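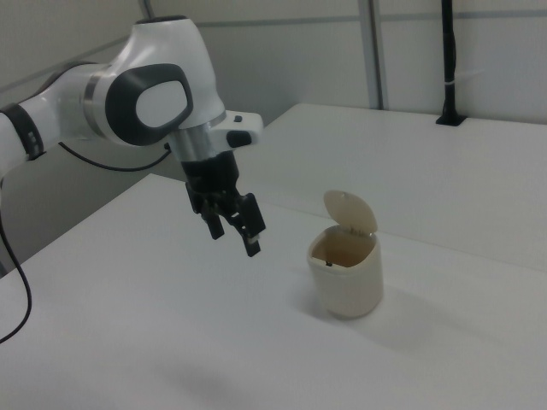

Most of the guidance on small shared-space arms was written by people who have never had to follow it for a whole shift, according to Prasanna Chowdhury, and the part about cables reads as though cables were somebody else's job.

News | Practice | Interviews | Letters | Subscribe

Practice > Interviews > Robots at the bench

I had asked him about the new house code at Skonora, which sets out how staff should work around table-top arms. It runs to 296 clauses. He has read them all, some more than once, and does not sound grateful.

"You get 10 pages on what to call the thing," Chowdhury said. "Then two lines on what to do when it stops halfway through a job and a person has to put a hand in. That's the bit where people get hurt, and it says 'exercise care'. What does that mean at four in the afternoon?"

Stamatia Chatzigeorgiou helped draft the code and has heard this before. She told me the vague wording was deliberate, as the same document has to cover the benches at Kurkport and the much smaller room at Skoditz. A fixed rule for one would be nonsense in the other.

I put it to her that a rule which fits everywhere may not rule anything out. She paused for a while.

"I'd accept that for clause 41," she said. "I wouldn't accept it for the speed limits. Those are numbers. You either keep to them or you don't."

The speed limits are the strongest part, I grant. But they are set for the arm, and they say little about what the arm is holding. A soft cloth and a metal spike get the same treatment. Chatzigeorgiou said the payload was left to the local risk assessment. Chowdhury laughed when I passed this on.

"The local risk assessment is a form. I've seen the same form, same spelling mistakes, on benches doing completely different work. Someone copied it in June and changed the room number."

What would he keep? The stop button test before each session, he said, and the rule that whoever changes a gripper signs for it. He would also keep the ban on reaching across while the arm is powered, though he wants it moved to the first page. The rest he would send back.

Chatzigeorgiou says a second version is being written and that bench staff will be asked for comments. I asked how many had been asked about the first. She said she would have to check, and had not come back to me when we went to press.

Contact the editor | Copyright 2025 | Back to top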